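Filed under: Equipment requests / Bench automation
Reading time: 4 minutes

Ticket: second arm for the Skekcombe bench, quote higher than budget
Status: open, waiting on supplier
Priority: normal

Summary
The quote from Keton for a second arm and gripper came back above what we put in the plan for this year. Before anyone signs it we need to know which lines are needed, which can wait, and whether the bench itself has to be replaced. This ticket keeps the answers in one place.

Entry 1
Quote received. It has 18 lines. The arm, the gripper and the mounting are grouped as one price, so we can't tell what the gripper costs on its own. Asked Keton to split them. Also asked for the delivery time in writing, as last year's order slipped and we paid for bench time we couldn't use.

Entry 2
Keton replied with a split. The gripper is a smaller share than expected. The larger share is a support contract that runs for 32 months and was included by default. We have never bought support for that long. Asked for the same quote with 16 months.

Entry 3
Checked what the new arm would have to do. The kitchen object set is the main job and will stay the main job until October at least. Everything in it is light. The payload on the quoted arm is well above what we need, and the next model down in the Keton list would cope. The reach is the part to watch. The oven sits to one side of the table and the pans are on the other, so a shorter arm mounted at one edge may not get to both.

Entry 4
Looked at the bench during a run with the kitchen set, to see how much table is left for a second base.
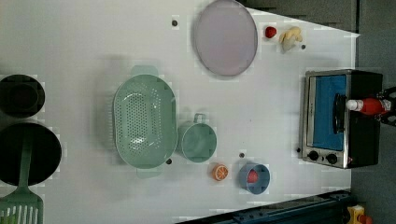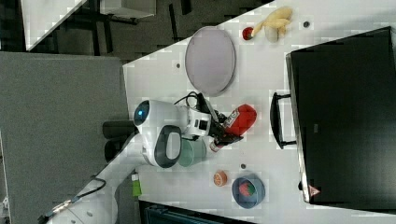
Bench and kitchen set, same table.

Entry 5: what this means for the order
1. Table. The white top is fine and does not need replacing. Take the Egger table off the request. That saves one line and the delivery charge that went with it.
2. Base position. The present arm comes in from the side, with its base down on the carpet beside the table. A second one should do the same. If it is bolted to the top we lose working area, and with the colander, the frying pan and the plate all out there isn't much to give away.
3. Oven. The toy toaster oven takes up a good piece of the right-hand side. If the shorter arm is chosen, the oven has to move inwards. Moving it costs nothing, but the old recordings will no longer match the new ones. Whoever plans the next set needs to agree to this first.
4. Cables. They loop over the top of the arm behind the gripper. The quote has a cable guide as an optional extra. Keep it.
5. Grippers. Ask for the same pattern as the one we have, so that spare parts fit both. Keton listed a newer type at a higher price — no reason given for the change.

Entry 6
Sent the list above to Keton. Also asked Ziltus for a price on the same thing, without support, to have something to compare with. Ziltus wanted to know the floor type. Told them carpet. They say a free-standing base on carpet needs a wider foot plate, and they charge for it. Keton had not mentioned a foot plate at all.

Entry 7
Keton confirmed that the foot plate is needed and is not in the quote. Added to the request. They will supply it with the base if both are ordered together. Ordered separately it takes 9 weeks.

Entry 8
Ziltus price received. Cheaper for the arm, dearer for the gripper, and the gripper would be a different pattern. We would then hold two sets of spares. Over the life of the arm the difference is small and I would stay with Keton, but the final figure depends on the shorter support contract.

Still to do
- Revised quote from Keton with 16 months of support, foot plate in, Egger table out
- Measure from the planned base position to the far side of the pans, and to the oven door handle
- Decide between the two arm sizes once the measurements are in
- Agree whether the oven may be moved
- Move the leftover money, if there is any, to replacement objects for the kitchen set

Entry 9
Chased Keton at 11:20. The revised quote is with their sales desk. Leaving this open.

We use cookies to keep you signed in and to remember your ticket filters. Accept all / Manage settings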